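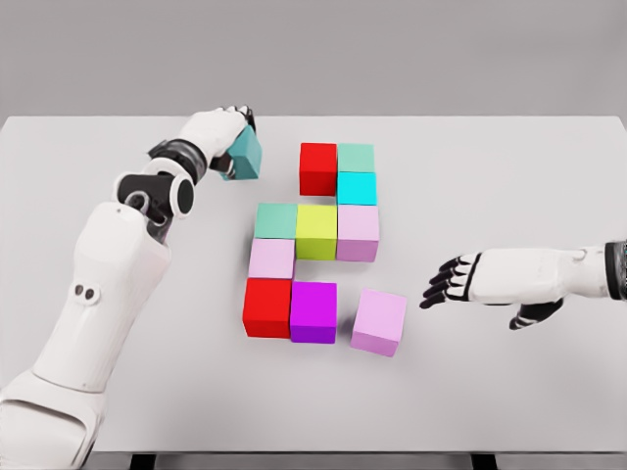
Attached: the cube task in the simulator, left hand holding the teal one, right hand open.

Hello everyone, and thanks to all of you who wrote back so quickly about the equipment budget! I've put my answers under the bit I'm quoting, and I'm sorry in advance for going on a little (you know me).

Kristof Mulder wrote:
> Before we sign anything with Silovberg I'd like to know why we need
> two arms with fingered hands. The Hollow grippers we priced in May
> would pick up a cube just as well, and the hands come to 1,416 each.
> Also, is the service plan in that number or on top?

Kristof, these are fair questions, and I went back and forth on the first one myself. If cubes were all we ever meant to pick up, I'd say go with Hollow and spend the difference on a nicer table. But the cubes are the warm-up, and the Grustano parts we want to move on to have odd little handles that I really think call for fingers. I'd also rather not buy grippers this year and hands the next, which is how we ended up with that cupboard full of adapters!

As for two arms, my feeling is that we should order both together, but I could live with one now and one later if the money is tight. The simulator lets us practice with the pair in the meantime, so please do have a play with it before you vote. It costs us nothing but a bit of patience.

The service plan is on top, I'm afraid. Silovberg wants 29 a month per hand, and the price holds for a full year. Delivery is 11 weeks, so we would want the table and the power sorted out well before then. Thaweesak has offered to quote for the mounting plates, and I'll pass that along as soon as it lands in my inbox.

One thing I still need from you all: does anyone have the height of the bench in the back lab? I wrote it on an envelope and the envelope has gone.

Warmly, and with thanks for your patience,
Your equipment coordinator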